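About Us

Brumska started with a drawer that would not close. It was full of buttons, fuses, picture hooks, two dead watches and a great many rubber bands, and sorting it out took a whole rainy afternoon in October. We loved every minute! A neighbor asked if we could do hers next, and then her sister called, and we have been putting small things into boxes ever since.

Today we help homes, classrooms and hobby rooms find a place for all the little stuff. Beads, screws, seed packets, fishing tackle, puzzle pieces with no puzzle... bring it on. Our first shop on Simard Street had room for 40 kinds of box. We now keep 300 on the shelves, from pill size up to boxes that will swallow a winter coat, and we still get excited when a new one comes in.

We have a soft spot for clear plastic. You can see what you own without opening anything, and so can your kids, your partner and whoever is looking for the tape. Before we recommend a box we spend time with it on a table. We open the lid, stand it up, close it again, try the latch, and look hard at the hinge and the corners. Then we do it some more. Our Ona sewing kit went through 1111 openings before we put our name on it, and the hinge is still going strong (the box now holds our tea bags).

We also run the Amell Sort-Along, a free morning class for anyone with a messy drawer. Bring the drawer! The whole drawer, please, with everything in it. We have tables, labels, coffee and plenty of empty boxes to try. So far 813 drawers have come through the door, and the record for pens in a single one is held by a retired math teacher who would like a rematch.

Come by, call, or send us a picture of your worst shelf. We answer every message ourselves, and we really do want to see the shelf.

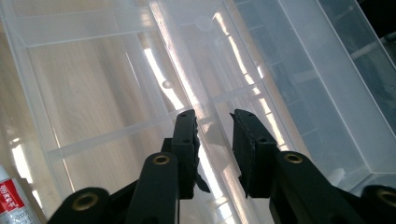
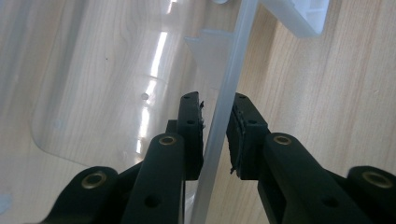
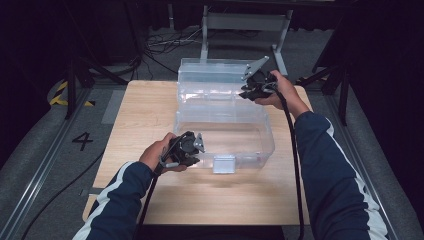 Clear plastic on the table. In the last picture, the storage box has its lid standing open and its silver latch at the front.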